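Interview notes, written up 2021-07-28

The cable bench at Sturkutmont is a plain white table against a bare wall, and the woman who runs it likes it that way. She has worked there for 7 years, the last two of them mostly on short black leads for the Buniment desk lamp.

"A thin cable disappears on a dark bench," she said. "You put it down, you turn your head, and you spend a minute patting the table. On white you see it."
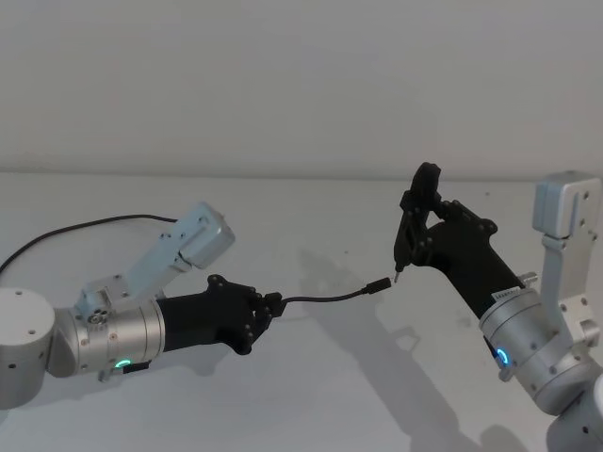
She doesn't keep trays or tools on the surface between jobs. Whatever is needed comes out of a drawer and goes back in. The old bench in Fombridge had a shelf above it, and she was glad to lose it in the move. "Things fell off it. Mostly onto the cable you were checking."

Her main worry is how a lead is held. She wants it gripped at the back end, with the plug left free and a little slack in between. Pulled tight, she said, a cable can look fine when it isn't -- a kink near the plug flattens out and you miss it.

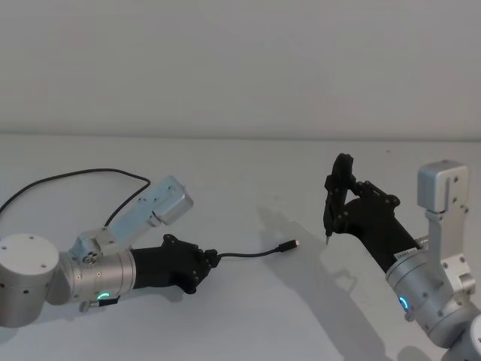
## The plug end

Most of the returns she sees come down to the plug. Bailly, which supplies the leads, ships them in boxes of 225, and she looks over a few from every box before the rest go to packing. Last August a delivery of 2000 had to go back.

"The plugs sat crooked. Only slightly, but once you've had one in your hand you feel it every time."

She checks the metal first, then the spot where the cable goes into the plug. She doesn't scrape at anything and she doesn't bend the cable back on itself.

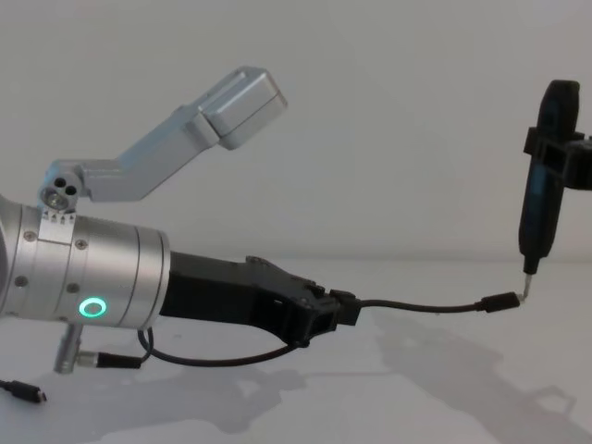
*A black cable, with the bent metal tip of a handheld tool at the plug.*

I asked whether it gets dull. She thought about it for a while. "Some days. I have the radio. And I'd sooner do this than packing, because packing is all tape." 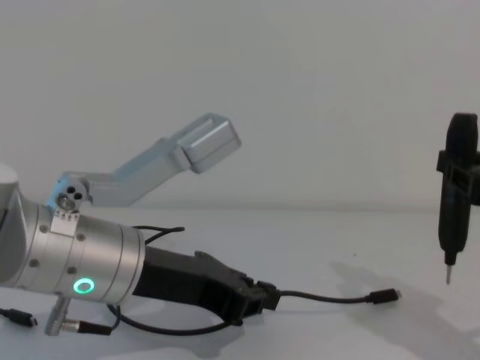 Leads that pass are coiled by hand, loosely, and tied once. She won't use rubber bands, which go sticky in the warehouse over the summer. The ones she isn't sure about go into a separate box, and she goes through it again the next morning before starting anything new.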